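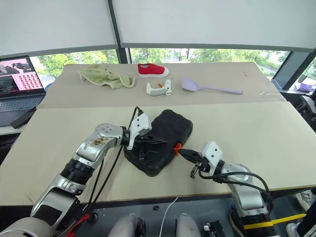

Zweiarmiger Arbeitsplatz: beide Greifer am schwarzen Etui mit orangerotem Clip

Über uns

Guka entwickelt und vermietet Arbeitsplätze mit zwei Roboterarmen. Unsere Kunden sind Labore, Hochschulen und Betriebe, die beidhändige Handgriffe erproben wollen, ohne vorher eine eigene Anlage aufzubauen. Der Firmensitz ist in Pulow, dort stehen auch Werkstatt und Testraum.

Was wir anbieten

Unser Hauptprodukt heißt Olonier. Es besteht aus zwei Armen mit Greifern, je einer Kamera am Handgelenk, einem Tisch und der Steuerungssoftware. Geliefert wird der Arbeitsplatz vormontiert. Für Aufbau und Einmessen vor Ort rechnen wir mit 4 Stunden, die Einweisung kommt am Nachmittag dazu.

Barajas ist das zugehörige Dienstleistungspaket. Dabei bleibt die Technik bei uns. Sie schicken uns Ihre Gegenstände und eine Beschreibung der Aufgabe, wir richten den Ablauf ein und übergeben Ihnen die Aufzeichnungen samt Protokoll. Ein Auftrag umfasst mindestens 500 Durchläufe, größere Aufträge gehen bis 2.000.

Womit wir arbeiten

Geübt wird mit Alltagsgegenständen. Tücher, Schuhe, Küchenhelfer und Etuis verhalten sich beim Greifen sehr unterschiedlich, und gerade kleine Teile wie ein Clip an einer Kante verlangen eine saubere Abstimmung beider Arme. Unser Bestand umfasst zurzeit 632 Gegenstände — die Liste schicken wir auf Anfrage zu. Eigene Teile können jederzeit ergänzt werden, solange sie in die Greifer passen und auf dem Tisch Platz haben.

Miete und Kauf

Olonier kann monatsweise gemietet oder gekauft werden. Bei der Miete sind Wartung und Ersatz von Greiferfingern enthalten, Transport wird nach Aufwand berechnet. Gebrauchte Geräte aus der Vermietung geben wir nach einer Durchsicht zum reduzierten Preis ab. Kratzer am Gehäuse bleiben dabei, Lager und Kabel werden geprüft.

Besuch im Testraum

Vorführungen sind nach Anmeldung möglich, in der Regel ab 10 Uhr. Bringen Sie gern eigene Gegenstände mit. Im August ist der Testraum geschlossen, Anfragen zu laufenden Mietverträgen beantworten wir auch in dieser Zeit.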